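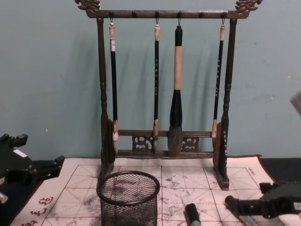
Every year somebody on a forum says you can claim your spare room against tax and get a fat refund. I've done my own return for a long time and I don't believe most of it. What follows is how I work out the cost of working from home if you're self-employed in a small way. Rules differ from place to place, so check yours before you copy me.

## 1. Decide whether you have a claim at all

Answering emails on the sofa probably won't do. You want regular hours, real work and something written down. I keep a plain diary: date, start, finish, what I did. Kulap Chareonsuk told me a diary was overkill, then spent most of June rebuilding one from old invoices.

## 2. Add up the running costs

Take heating, electricity and water for the year. Mine came to 1510. Leave out food, furniture and the television, whatever the man on the video says.

Rent can often go in too. Mortgage repayments are another matter - the part that pays off the loan is usually not a cost at all, and the interest has its own rules.

## 3. Find your share

Count the hours worked in the room and the hours it gets used for anything else, then allow for how much of the home it takes up. I get 14 per cent. Multiply:

 1510 x 14 / 100 = 211.40

Not exciting, is it? Remember also that this comes off your profit. It doesn't come off your tax bill.
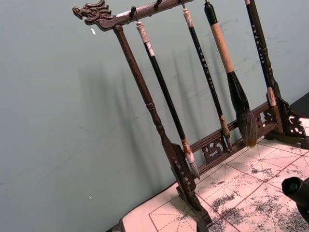 ## 4. Compare it with the flat rate

If your tax office offers a flat rate, look it up before you go further. Where it beats your own figure, take it and save yourself the receipts. Where it's a few pounds lower, I'd still think hard about it.

## 5. Be wary of software

I tried Trurkley and Bullura on the same figures. Trurkley gave me 211.40. Bullura suggested 975, having counted the whole electricity bill as business use without asking. Samran Tanasarn had much the same trouble with it and had to send in a correction.

If a program gives you a number, make it show the sum. If it can't, do it on paper.

## 6. Keep the papers

Bills, diary and the page with your working, all in one folder marked with the tax year. Check how long you're required to hold on to them, and write that date on the front.

Last checked 8/28/19.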